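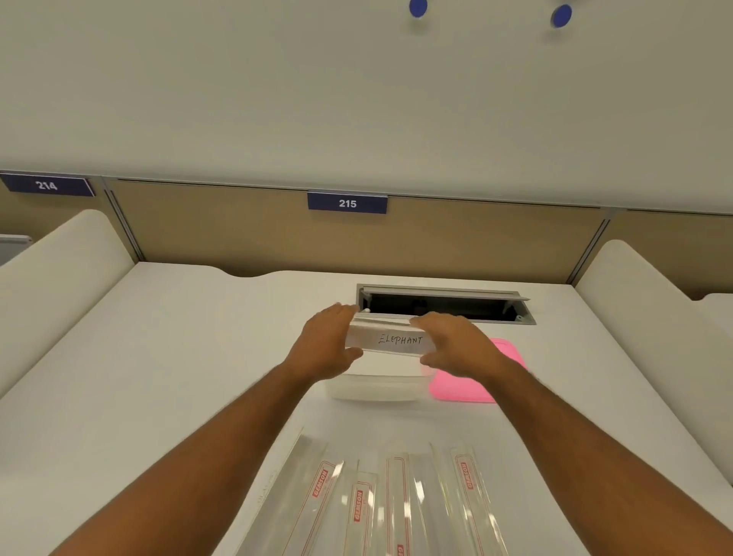

*Tampa plástica com a etiqueta «ELEPHANT», por cima de uma secretária branca.*

A visita ao centro de operações da Bajwa, em Ledport, começou às 10h00 pela sala de comutação. O operador encaminha ali as chamadas de voz sobre IP da rede Jellano, em serviço desde junho. Estão registados 3599 terminais, dos quais 1732 usam apenas a rede móvel.

A sala tem três bastidores. O terceiro fica em reserva e recebe o tráfego de Prircombe quando a ligação de fibra falha – a comutação é automática, mas as chamadas em curso caem.

Perguntámos pela interoperabilidade com outros serviços de voz. Por agora só existe para números fixos. O vídeo continua limitado a Wi-Fi, por decisão comercial.

Não foi possível ver o laboratório de codecs, fechado para manutenção. A visita terminou às 12h30, na receção.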